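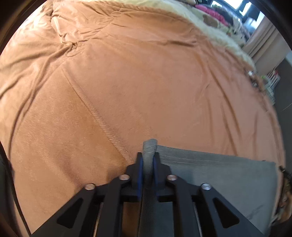

Should the gripper be checked again between fabrics, or only at the start of a session?
Check it every time the fabric changes. Thick pile puts a different load on the pads than a flat woven hem, and most of the wear we have logged came right after a swap.

Hand-held gripper check, soft goods trial
Units compared: Nostenix hand-held, Golob hand-held
Site: Plerkden, bedroom setup
Date: 13th May

1. Pads seated and clean
Nostenix: pass. Golob: pass after cleaning.
Comment: Lint had packed into the lower grooves on the Golob. Brushed out dry. Do not use solvent on either set.

2. Pivot screws tight
Nostenix: pass. Golob: fail, then pass.
Comment: One outer screw backed out a quarter turn during the first run. Retightened and marked with paint pen. Look at the mark before each run.

3. Jaws open and close without catching
Nostenix: pass. Golob: pass.
Comment: 10 full cycles each, empty.

4. Finger alignment
Comment: Alignment is judged with the jaws open, before the first grasp on a new fabric. Hold the tool still over the work and look along both pads from the base. With the jaws apart above the grey cloth, the blue pads lean slightly toward each other, and the fine grooves run across them. A lean on one side only is a fail. Both units pass. 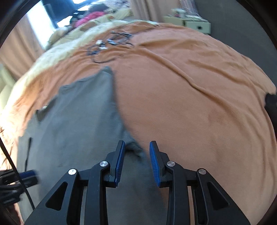 Cable routing was the item we argued over most in the first draft of this list, and it stays in as a hard stop. A cable that snags mid-grasp can pull the tool sideways and spoil the comparison, besides being a trip hazard. Black cables looped loosely over the bed, as they are where the cream and orange blankets meet, have to be kept outside the reach of the fingers. Mark this item "pass with note" if the loops stay clear, and "fail" if any loop can reach the cloth being picked.

6. Grasp and hold, folded edge
Nostenix: 95 percent held. Golob: 90 percent held.
Comment: Same cloth and same operator for both. The gap is too small to pick a unit on. Repeat in August with the new pads.

7. Pinch points
Nostenix: pass. Golob: pass with note.
Comment: Keep the free hand off the linkage openings – they narrow as the jaws close.

8. Open actions
Order 4 spare pads from Staltari. Replace the Golob outer screw. Add the paint mark to the Nostenix as well.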